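Carnet d'atelier, mixage et musique à l'image
Octobre, reprise à 8 h

Projet Haditz, épisode pilote. Conformation du montage image reçue hier soir, décalage d'une image entre le repère de début et la voie témoin. Corrigé dans la session, à signaler au montage.

Cue 12 (solo d'alto, scène de la gare). Trois prises exploitables. Prise 2 retenue pour l'entrée, prise 3 pour la tenue finale. Raccord sur le changement d'archet, fondu de 12 ms, inaudible au casque comme aux enceintes. Coupe-bas à 80 Hz sur le couple principal. Le micro d'appoint Dornar reste sans filtre, il sert peu.

Réverbération : programme Stollari, grande salle, prédélai 12 ms. Trop de bas médium sous le dialogue. Creusé à 600 Hz dans le retour, pas dans la source.
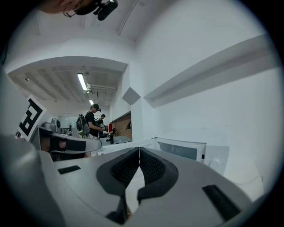
Faut-il livrer le solo séparé du reste des cordes ?

Le solo part en stem à part, sec et réverbéré sur deux pistes distinctes, pour que le mixage final puisse le descendre sous les répliques sans toucher à l'orchestre.

Session Rissanen : le tempo map ne suit plus après le point de synchro de la poursuite. Reconstruit à la main sur 8 mesures. Le clic exporté est juste, l'ancien fichier est à supprimer du serveur.

Reste à faire : bruits de page au début du cue 8, nommage des stems, écoute sur petit haut-parleur.

Entrées récentes
Haditz : plan de micros pour les cordes
Rissanen : export des clics
Préamplis Dornar, relevé de bruit de fond
Stollari : préréglages de salle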